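Zondance archive: speaker notes, Monday session, 67 minutes including questions

Slide 1. Title
Overexposure and clipping in stored footage. Keep the opening short. Handouts go round at the end.

Slide 2. What clipping is
A sensor well fills and stops counting. Every value past that point is written as maximum. Detail lost this way can't be brought back by lowering brightness later; the white just turns gray.

Slide 3. The Pirihi set
1,783 clips, received in May on two drives. No exposure log. Metering mode left on auto for the whole set. Mention that Nolgate holds the second copy.

Slide 4. How we grade
Drutik reads the histogram of each clip and flags any still with a spike at the right-hand end. Threshold is 90 percent of pixels at or near maximum. Flagged clips go to a person. Pause for the question on threshold, it always comes up.

Slide 5. Causes
Window in shot. Lamp close to lens. Slow metering after a move from a dark area to a bright one. Gain fixed too high. Don't spend time on lens flare, it has its own talk.

Slide 6. Dark subject, white ground
Edges of dark objects often survive when the ground is gone. Point out the outline first, then the faint tint low down.

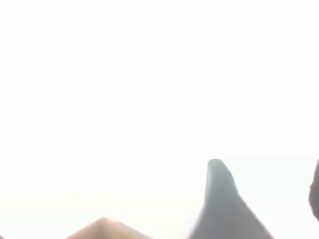 Fig. 6. Near-total highlight loss; dark gray gripper finger still readable at lower right.

Slide 7. Storage
Keep clipped files. Tag them, don't delete. Retention is 14 years under the current schedule, same as the rest of the set.

Slide 8. Questions
Leave the threshold chart up.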